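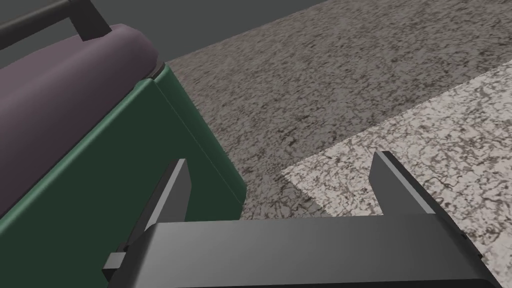 How to test a household chore in simulation before you try it on a real arm

Posted 6/22/21

Taking the lid off a container and setting it down on the counter is a chore most people do several times a day. It is also a good way to find out how far a robot arm is from being useful in a kitchen. This guide covers how to set up a lid task in simulation, how to score it, and how to read the results. It assumes you already have a simulator running with an arm, a two-finger gripper and a camera mounted near the wrist. We use the Starkix scene tools, but the steps carry over to other software.

What you need

A scene with a flat work surface and one lidded container.
A lid that is a separate body from the container. If the two are one mesh, the lid will never come off.
A handle on the lid. Start with a straight bar. Knobs are harder for flat fingers.
A way to record the wrist camera view along with joint positions.
Disk space for the recordings.

Step 1. Write the chore down as an end state

Do not start with motions. Write one sentence that says what the kitchen looks like when the chore is finished. Ours is: "The lid is resting on the counter, top side up, and the container is still upright." Check that sentence in code at the end of every run. If you can't turn part of it into a check, change the wording until you can.

Step 2. Set the sizes

Measure the widest opening of your gripper and the thickness of the handle. The handle should be well under the full opening. A lid that bulges above the rim takes up room under the handle, so check that the fingertips can get down past the bar without hitting the lid. Many early failures come from this and get blamed on the controller.

Give the lid and the container different colors. It makes the recordings easier to go through later, and a lid that has shifted a little will show up right away.

Step 3. Choose the counter texture

A plain gray counter is easy to see against and gives results that look better than they should. Use a speckled stone pattern, and put in at least one change from dark to light. Edges in the counter pattern can be mistaken for the edges of objects, and real kitchens have plenty of them. Shadows from the arm matter too, so leave them turned on.

Step 4. Place the container

Vary the position and the angle from run to run. Include some starts where the container is very close to one side of the gripper. In those starts the camera sees only part of the lid and maybe just the end of the handle. The arm has to back away and look again before it reaches, and a lot of controllers skip that and push straight into the side.

Save the starting position with each run. You will want it in step 6.

Step 5. Set a time limit and run

We allow 30 seconds for each attempt. A person needs far less, but a shorter limit cuts off slow runs that would have finished. Stop the attempt early if the container tips over or the lid leaves the counter.

Run a small batch first and watch every recording. Fix anything odd in the physics, such as a lid that jumps when it is touched, before you start a large batch. Our full batch was 2,373 attempts.

Step 6. Sort the failures

Go through the failed runs and put each one in a single group, by the first thing that went wrong:

Fingers hit the body of the container.
Fingers closed beside the handle.
Lid slipped after it was lifted.
Lid put down upside down or off the counter.
Time ran out.

In our batch, 191 attempts failed with the fingers hitting the container. Nearly all of those began with the gripper close to one side. We added a short move straight up at the start of the run and that group shrank by more than half in the next batch.

Step 7. Change the lid

Once the first lid works, swap in another. Try a heavier one, then one with a shorter handle, then one that fits tightly. We used 2 extra lids from the Gavrilă kitchen set. Success dropped with both, and the tight lid was the worse of them. The arm had nothing to hold the container down with, so the whole thing came up together.

Can it do the chore yet?

For a loose lid with a bar handle on a clear counter, yes, most of the time, in simulation. On the real arm in our Kultenthorpe workshop the same controller did worse. The handle was shiny and the camera lost it under the ceiling lights. A tight lid is still out of reach for a single arm unless something else holds the container.

Expect to redo steps 2 and 3 when you move to hardware. The Urneck guide to camera setup is worth reading first. We plan to add a page on two-arm lids in September.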